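Still folding my own towels

November 17, 2024

Bello Oyewole sent me another robot video this week. He sends one most Sundays, usually with no message, as if the future needed no introduction. In this one a machine by an outfit called Notier folds a towel. It takes 76 seconds, and the video is sped up, which you learn from small gray letters in the corner.

I can fold a towel in less than that, badly, while looking for my glasses.

I'm not against any of this. Back in April I would have signed over a kidney for something that could change a duvet cover. But the chores they show us are always the polite ones. A towel is a rectangle. Put a towel robot in front of the back of a desk, where the cords live, and ask it which one is safe to pull.
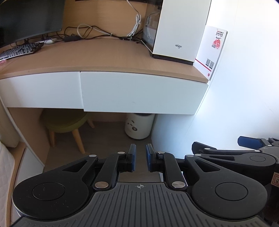 Bello's answer is that cables are "basically solved." He also told me driving was basically solved, the year he hit the mailbox. My guess is that shop floors get there first, where every part turns up in the same spot and no one has left a sock on it. Homes come later, and tidying a desk comes after that.

Meanwhile I have 17 towels in the dryer and the Notier people have not called.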